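Liquids and small arms: Kagiso Ngcobo on the Gimden bench rules

The Gimden bench rules run to eleven pages, and the section on liquids takes up four of them. Kagiso Ngcobo wrote most of that section at Drustolholm, where she maintains the manipulation benches and signs off new tasks before anyone records data on them. The current revision was issued in February. We spoke at the bench and later by phone.

Her starting point is that the usual safety documents say little about the load. "People read the sections on speed and force, set the limits and think they are finished," Ngcobo says. "A small arm that cannot hurt you can still tip a cup into a power supply. I wanted a rule for that."

The liquid section applies to any task in which an open container is within reach of the arm, including containers the task does not use. It sets a fill limit for each container, a clear zone at the table edge and a separation between liquid and any connector. Cables get a page to themselves. The rules ask for a full sweep of the arm through its working range, at reduced speed, with dry containers in place. If a cable touches a container at any point, the routing is changed and the sweep is repeated.

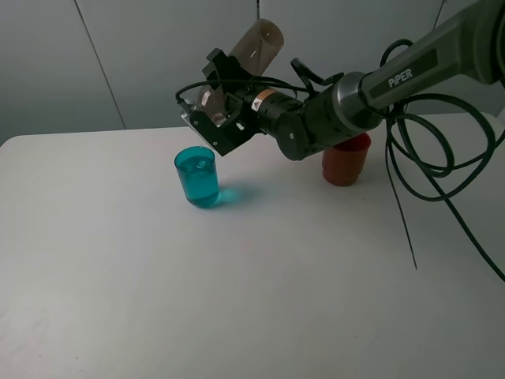
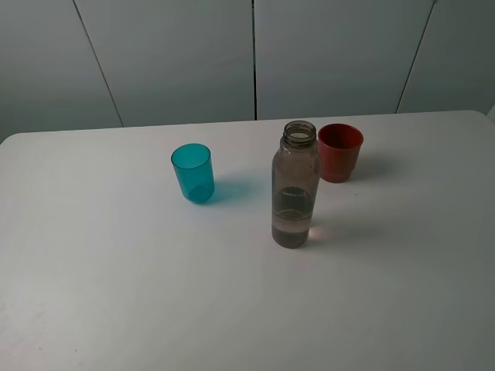
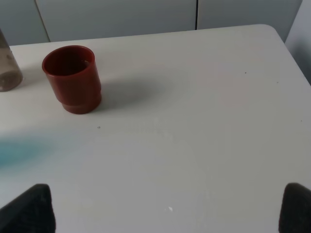
The clause Ngcobo is asked about most often concerns layout records. Before a run, the operator stores a view from a fixed camera and a view from the wrist, and both go in the log with the task version. She considers neither sufficient alone. From the fixed camera, the uncapped bottle between the teal and red cups can be checked for its liquid level, and its threaded neck is plain to see. From the wrist, the bottle is only partly in view at the left edge, and an operator relying on that view would be working from a bottle cut off by the frame. "So the rule names two views," she says. "I had a draft with one. A reviewer at Flevix sent it back with a single comment, which was 'which one?'"

The same clause covers the arm's own position. A fixed view with the arm out of the way is the reference. A second one, taken with the gripper over the table, is kept beside it to record what the arm hides. Ngcobo pointed to the red-brown cup that sits partly behind the arm when a second cup is in the gripper. "If your stop condition depends on seeing that cup, you do not have a stop condition for part of the motion. Write that down and decide what to do about it."

The numbers behind the revision come from a review of 1,000 logged runs, carried out with the test group at Pringle. Of these, 987 had a fixed view on file and 929 had both views. Only 456 recorded the fill level in a form that another operator could use. "Half full is not a level," Ngcobo says. The new text asks for volume in milliliters, measured before pouring, and a note of any dye.

Dye was a point of dispute. Tinted water makes a spill easier to find on a white surface, and the rules recommend it for first trials. It also throws color onto the table beside a clear container, and Flevix argued that this could mislead a vision model trained on the recordings. The compromise allows dye in any trial, provided that it is logged and that colored shadows are not labeled as liquid.

Other parts remain open. The rules have no agreed test for grip on a wet cup. Ngcobo has proposed one – a fixed hold time, three fill levels, no correction by the operator – but the Pringle group wants the hold time tied to the length of the task. She expects to leave the clause blank in the next revision.

She is firmer on cleaning. The table is wiped and inspected between sessions, marks are noted, and the gripper pads are checked by hand with the arm powered down. The check takes four minutes on her bench. Operators who skip it must mark the session as unchecked, and unchecked sessions are excluded from the shared set at Gimden.

Comments on the draft grip test go to Ngcobo at Drustolholm. She asks that they include the container's dimensions.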